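July 27, 2025

We have a stall. After two months of going back and forth about whether to spend the money, Marisa and I have paid for a pitch at the Clekinham makers' market, and it starts in five weeks.

For anyone new, Lullska is the small stationery label the two of us run from my spare room. We make notebooks, wrapping paper and a few cards, all from Marisa's lino prints. Up to now everything has been sold online, which suits me because I don't enjoy talking to strangers, but sales have been flat since April and we wanted people to be able to pick the notebooks up.

The first job was deciding how much stock to bring. We settled on 400 notebooks in two sizes and 2,000 sheets of wrapping paper. The sheets sound like a lot. The printer's price drops sharply at that quantity, though, and whatever is left over can go in the online shop before Christmas.
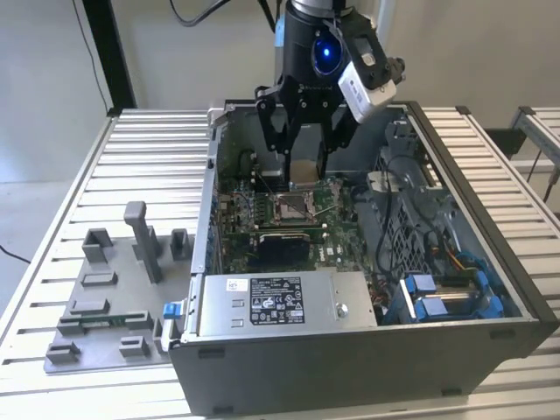 *An open computer tower on the bench, with the arm over the board.*

Choosing a printer took longer than I'd planned. We asked two for samples, Galli and Skaltari. Galli were quicker to reply and a little cheaper, but their green came back closer to grey, and green is in nearly every design we have. Skaltari's samples were right first time. Their paper is slightly heavier too, so the folded corners stay sharp. We went with them and paid the deposit on Thursday.

Then there were the prices. I had the small notebook down at £5 and Marisa thought that was too low. I went through the costs again, this time including the belly bands and the card reader fees, and she was right. It's going up to £6.50. The large one stays as it was. Cards will be £3 each, or two for £5, mostly to save us giving out change.

I asked on the last post whether we should wrap the notebooks individually or leave them bare on the table.
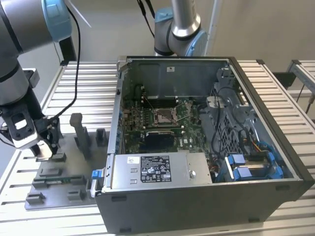 Ilaria Fiore wrote back that bare is better, as long as there is one copy of each design marked as a sample for people to flick through. She said her own covers got grubby by lunchtime until she started doing that, and that a wrapped notebook mostly gets put straight back down.

So we'll do it her way, with one sample per design and the rest stacked behind. I've ordered some small round stickers to mark them.

Still to sort out: a tablecloth that reaches the floor, a sign, and something to stop the wrapping paper rolling away if it's windy. Marisa wants to hang the sheets from a rail at the back — I think they'll tear, but we're going to try it in the garden next weekend with some misprints. I'll post the measurements if it works.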